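Revised code for grippers in PC dismantling

Altulard has issued a revised code of practice for robotic grippers working inside desktop computer cases. It limits closing force at plastic latches to 20 newtons and takes effect in January. 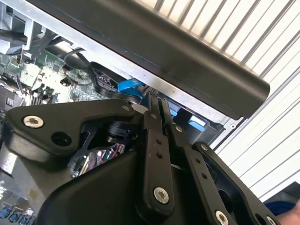
Brondbridge Automation Standards Team

The code also requires finger fasteners to be checked every 90 hours of running. Operators must be told before each cycle starts if hands may be near the linkages. Lundetti will apply the rules at its Thái site first.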